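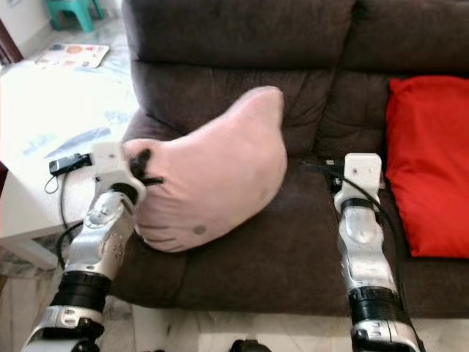

## Spot Cleaning Upholstery and Cushions

Residents of Stanier House are asked to treat small marks promptly, using the supplies in cupboard 12.

1. Check the care label. Items marked "S" must not be cleaned with water; report these to the housing office.
2. Vacuum the area with the brush attachment.
3. Mix 2 teaspoons of mild dish soap into a quart of cool water.
4. Test the solution on a hidden seam and wait ten minutes.
5. Dab the mark with a white cloth, working from the outside in. Do not rub.
6. Blot with a second cloth dampened with plain water, then press with a dry towel.
7. Leave the item to air dry away from heaters.

Stains that remain should be reported to Wayne Sowerby at extension 167.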